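Rendwood task pack: gallery

Rendwood is the tabletop task pack from Lemside, sold as a download for teams who want to try out arm routines in simulation before they book time on hardware. Imogen Crabtree built the room and the surfaces, and Lieven Dekker set up the tasks. The current release has 8 rooms and 1035 starting layouts, and it loads on an ordinary office workstation.

We have kept it on the Yeoman machine since September. Setup took one afternoon - most of that went on the license server. The layouts are stored as plain text files, so they can be edited by hand, and Evander MacRitchie changed a good many of ours without breaking anything. The manual is thin on lighting settings. Support answered both of our emails the same day.

The part we used most is the pen cup task. A marker has to go into a mesh cup standing on old planks. We ran 806 layouts of it, with 5 settings for grip force, and saved stills from the wrist view and the room view. The plank texture is the heaviest file in the pack, and there is a lighter version if your graphics card struggles.

Pen cup task
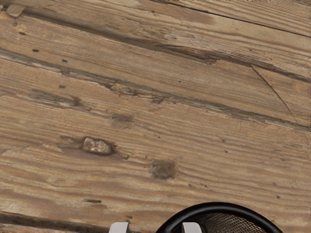 Wrist view: plank grain, the two fingertips and part of the cup's rim and mesh.

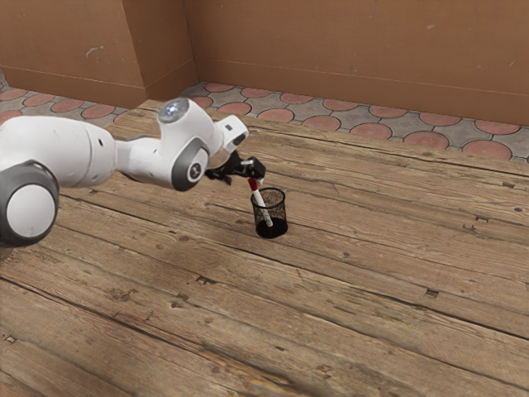
Room view, with the marker held in the gripper and its tip inside the cup.
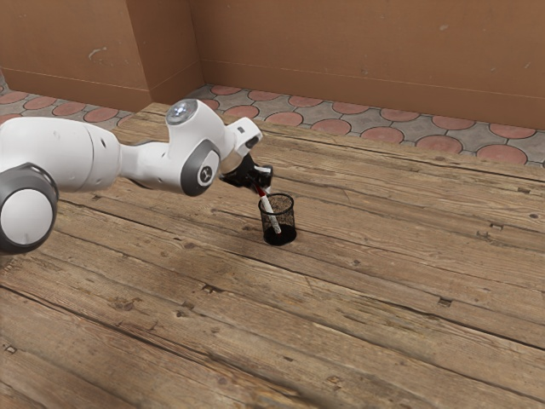

Room view again - the lower part of the marker shows through the mesh.

Licenses and updates

A single seat covers one workstation and can be moved twice a year. Updates are free for the first year. Teams that need more seats should write to Chelsea Naylor at Lemside, who also handles school pricing. Extra rooms are sold separately and use the same layout format.

Related items
Mimescombe drawer and shelf pack: gallery
Editing layout files by hand, by Liam Catterall
Moving a Rendwood seat to a new workstation
Lemside release notes, September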